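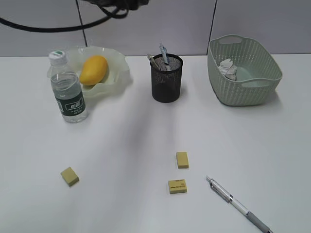
Roswitha Rüegg and Pirmin Berchtold
Project report, Household Storage module
Supervisor: Ingeborg Strebel

1. Purpose

The project compared open containers for small items on a shared work table. The question was whether container type affects the time a user needs to put the table in order. Lids and drawers were excluded.

2. Items and containers

Three types of container were used: a translucent bowl with a wavy rim for fruit, a black mesh cup for pens, and a pale green plastic basket with cut-out handles for waste paper. The containers stand along the back of the table, and the front is left as working space. Small erasers lie in this front area. The water bottle has no container and stands by the bowl.

3. Method

Keir Shearer and Alois Widmer each cleared the table in repeated trials. Timing began at the first touch and ended when the last item was released. In all, 165 trials were recorded in December. Nine were dropped due to timer faults.

4. Results

Pens took longest to put away — the opening of the cup is narrow and the pens already in it get in the way. Paper was fastest. Erasers had no assigned place, and the two users put them in different containers. A shallow tray for erasers was added to the plan for the second series.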